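4. Experiments with granular and mouldable materials

4.1 Setup

All of the trials in this section were run on the Jerimberg bench, using a single black arm with a fingered gripper and a fixed camera facing the table. The table top and the cloth behind it are both white. We chose white because the segmentation step in Noseo depends on the colour of the material being well separated from everything else in view, and our earlier trials on a grey bench had given poor masks wherever the material was in shadow.

The material was a pink moulding compound, pressed by hand into a small tower mould and turned out onto a round stainless steel plate. The operator then stepped back and started the episode. The mould gives a tower with square battlements around the top and a shallow hollow in the middle. We wanted a shape with fine features at the top and a heavier base, so that a light touch and a full cut would leave clearly different results.

The tool was a kitchen knife with a serrated blade. It was placed in the gripper by the operator and held for the whole of a session. We did not ask the policy to pick the knife up. Tool pickup is covered in Section 3 and adds failures that have nothing to do with cutting.

4.2 Demonstrations

We collected 200 demonstrations by teleoperation. Two operators shared the work, one of them the second author (G. Sárközi), and each was given the same written instruction: bring the knife to the tower, cut down through it once, and withdraw. Operators were free to choose the angle of approach. Most settled on a diagonal approach after the first few attempts, as a straight one tended to put the wrist bracket where it blocked their own view of the plate.

The plate was moved by hand between demonstrations, within an area marked out in the software but not on the table. We left the table surface as it was from one demonstration to the next unless a large piece of material had fallen on it. Small crumbs, specks and smudges were allowed to stay. This was a deliberate choice. In a pilot run in May we had wiped the table and plate before every demonstration, and the policy trained on that data paused or drifted when it met crumbs of the same colour as the target. With the crumbs left in the training data, the drift was much less common.

4.3 Policies compared

We compared three policies. The first, Susell, is the method described in Section 2, which predicts a short sequence of tool poses together with an estimate of where the main body of the material lies. The second is the same network with the material estimate removed. The third is the Deák baseline, which follows a fixed path planned from the centre of the colour mask. All three used the same camera view and the same controller, and the same speed limits applied to each.

Training for the two learned policies used identical settings. We did not tune the baseline beyond setting its cutting depth, which was done by hand on a separate set of towers and then left alone.

4.4 Protocol and scoring

Each policy was given 45 trials. The order was shuffled so that no policy was favoured by changes in the material, which dries and becomes more crumbly over a session. A fresh tower was moulded for every trial. Pieces left on the plate from the previous trial were pushed aside but not removed, up to a limit set by the operator, after which the plate was cleared.

A trial counted as a success if the blade passed through the tower to the plate and the larger of the two parts stayed standing. A trial was stopped and counted as a failure if the blade pressed on the plate hard enough to trip the force limit, or if the plate slid out of the marked area. Scoring was done from the recordings by the first author (H. Willems), who was not told which policy had been used.

4.5 Results

Susell succeeded in 36 of its 45 trials. Removing the material estimate brought this down to 27, and the Deák baseline succeeded in 19. The starting poses were close to those in the demonstrations, with the knife held at a diagonal, its tip raised and the blade crossing the far side of the plate's rim before moving in (Figure 4).
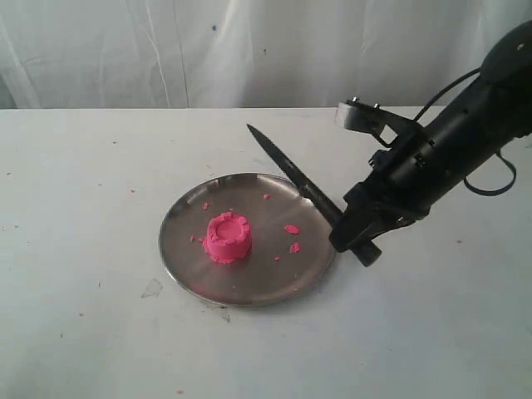
Figure 4. Knife and moulded tower on the Jerimberg bench, with the blade clear of the tower.

The failures fell into different groups for the different policies. For the baseline, the main cause was the colour mask. When several crumbs lay to one side of the tower, the centre of the mask moved towards them and the planned path went through the edge of the tower or missed it. The network without the material estimate handled single crumbs well, but it slowed down when two or more lay near each other, and in some trials it made a partial cut into the base and withdrew early.

Of the nine Susell failures, five were force stops. In each of these the cut was well placed but carried on too far, and the blade met the steel. The remaining four were towers that fell over during the cut, and all four came late in a session, when the material had dried out. We do not think the policy could have avoided these with the camera view it had, as dry and fresh towers look much the same in the recordings.

4.6 Effect of reflections

The steel plate reflects both the light and the material, and we had expected this to be a problem. To check, we ran a further 79 trials with Susell only, alternating between the steel plate and a matte white one of similar size. We found no clear difference in success. The mask was slightly larger on steel, where the reflection of the tower was sometimes included, but the material estimate placed the tower's base in the same position on both plates to within the accuracy of our calibration.

The white plate did cause more sliding, and we returned to steel for the work in Section 5. There the same knife is used for repeated cuts, and the plate has to stay put for longer.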